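Finding a wrist cable fault that stops one arm in the middle of a task

By Nelli Kuusisto

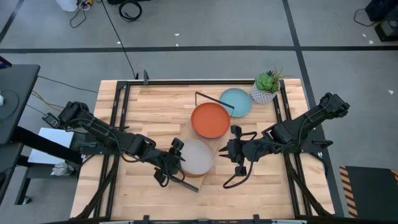 Two-arm station with the dish set: orange-red plate, light blue plate and white bowl between the grippers.

This guide is for the fault where one arm stops during a motion, the gripper stays as it was, and the log says only "joint 6 communication lost". After a restart everything works again, sometimes for an hour, sometimes for a whole day. We had this on our dish stacking station for most of December, and I changed two parts which were good before I found the bad one. I write the steps in the order in which I would do them now.

Our station has two arms mounted at opposite sides of one bench, and the controller software is Lesero. The menu names are from Lesero. If you use something else, the names will be different but the tests are the same.

What you need

A multimeter with a continuity beeper and thin probes
A small flashlight
Hex keys for the cable clips
Soft hook-and-loop strap, narrow
A spare wrist cable, if you have one
A second person for step 4

Before you start

A fault like this can come back while your hand is near the arm, and it can also go away while your hand is near the arm. The second case is the more dangerous one. When the connection returns, our controller tried to finish the motion that was interrupted. The first time this happened the gripper closed on the rim of a bowl and pushed it off the bench. It could have been a finger.

So please do this first, each time:

1. Press the emergency stop.
2. Support the forearm with one hand if your arm has no brakes. It will sink when the power goes away.
3. Switch off the motor supply at the power unit. The software button is not enough.
4. In Lesero, open Motion and choose Clear Queue. Then open Settings and turn off Resume After Reconnect. I think this option should be off always, but it was on when we received the station.

Do the same for both arms, also the healthy one. They share the space over the table, and the healthy arm does not know that the other has stopped.

Step 1. Read the log correctly

Open the log and look at the lines before the error. Do not start from the error line. You want the retry counter of each joint. On a healthy arm it stays at zero or grows very slowly. On our right arm the counter for joint 6 was at 400 before the stop came, and all other joints were at zero.

If all joints count up together, your problem is probably at the base: the main cable, the power unit or the adapter. If only the last joint counts up, continue with this guide. If the joints count from one point outward, for example 4, 5 and 6, look at the cable which goes into the first of them.

Step 2. Find the pose

Write down the pose of the arm at each stop. I did not do this for the first week and I regret it. When I finally made a list, almost every stop was with the wrist turned far inward, where the arm reaches to the middle of the table and lowers the gripper beside the bowl. In the parking pose it never failed, and this is why my first tests found nothing.

Step 3. Look at the cable loop

With the power off, move the wrist slowly by hand through its full range. Watch the loop of cable at the wrist. There are two wrong situations:

The loop is too short. It becomes tight at the end of the rotation and pulls on the plug.
The loop is too long. It hangs down and can catch on the gripper, on a dish, or on the next link.

Ours was too short between the last clip and the plug, although there was a lot of cable below it. Somebody had moved the clip, maybe me. Use the flashlight and look into the plug from the side. The plug should sit straight. Ours was a little tilted, which I could see only when the wrist was turned.

Step 4. Measure while you move

Disconnect the wrist cable at both ends from the electronics, but leave it in its clips. Put the multimeter on continuity. One person holds the probes on the same wire at both ends, the other moves the wrist. Go slowly and repeat for each wire.

A short silence in the beep is your fault. It may be very short. With our Brostar meter I could not hear it at normal speed, only when we moved the joint a few degrees and waited.

If you get no silence, take the cable out and bend it with your fingers close to each plug. If it is still good, the socket on the board is the next suspect.

Step 5. Replace and route again

Do not repair the broken wire with tape or solder at this place. It bends there all the time and it will break again next to the repair. Put in the new cable, then turn the wrist to its far inward position before you close the clips. Fix the cable in that position with the soft strap. Hard plastic ties cut into the jacket – our old cable had a clear mark from one.

Turn the wrist to the other end and check that the loop does not touch the gripper fingers.

Step 6. Test without dishes

Take the plates and bowls away. Set the speed low and run only joint 6 from end to end. We ran 1000 cycles and looked at the retry counter after. Then run the full stacking program at normal speed, still without dishes, with a person beside the emergency stop and everybody's hands outside the frame.

Our limit now is 3 retries in the full test. If there are more, we open the clips again. After 3000 cycles the counter on the new cable was at zero.

Common mistakes

Changing the motor first. I did this. The new motor worked for one day, only because the cable had moved a little when I mounted it.

Swapping left and right cables to compare. It is a good idea in theory, but on our arms the lengths are not the same, and the swapped cable was tight from the beginning.

Making the timeout longer. This hides the message and the arm moves late. With two arms over one table, late is worse than stopped.

If the error comes back within one week on a new cable, check the minimum bending radius in the data sheet of the cable. We now order a more flexible type from Droltach and write the date of the change on the clip with a marker.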